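Home Program Speakers Venue Archive

This site uses cookies to remember your language and session bookmarks. Accept / Manage

Speaker notes: Planning for cables in Hornirus
Sunday track, Steldale

Start with the planner, skip the company slide. Hornirus treats the cable as a chain of 54 nodes. The planner gets node positions, gripper pose and the rack geometry as fixed collision bodies. No contact forces are passed in.

Primitives: grasp, lift, drape, release. Drape is the expensive one. Each call samples 80 candidate gripper paths and keeps the 3 with the lowest predicted node error. Replan after every primitive.

Pause on the next two. Ask the room which grasp they would plan from.

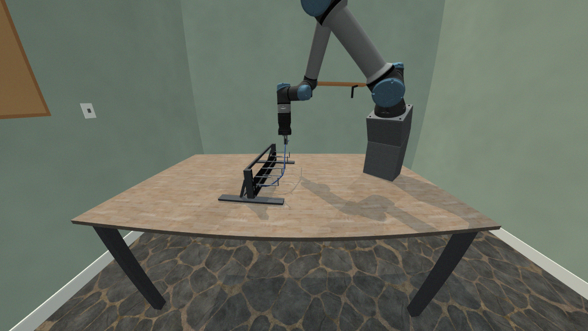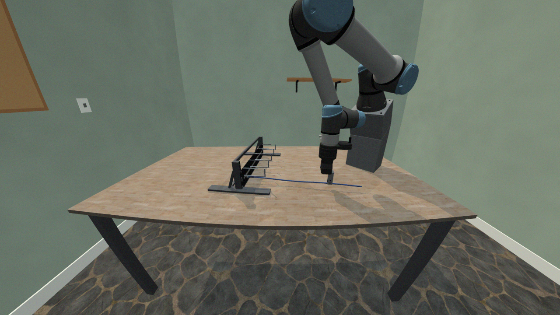
Simulated cell: one arm, one rack, blue cable in the gripper.

Grasp choice matters more than path smoothing. A grasp near a cable end leaves a long free section, and the chain model drifts on it. Grasping farther in shortens that section but limits wrist clearance at the rods. The cost term for this is one line in the config; show it.

Bollix runs the solver, Lindgren is only the log viewer. People mix these up. Solver step is fixed at 6 ms.

Known problems: rod tips are modeled as capsules, so snags are underreported. Self-contact is off by default. Mention the flag.

If short on time, drop the log viewer demo and go to questions.

Get program updates by email. Subscribe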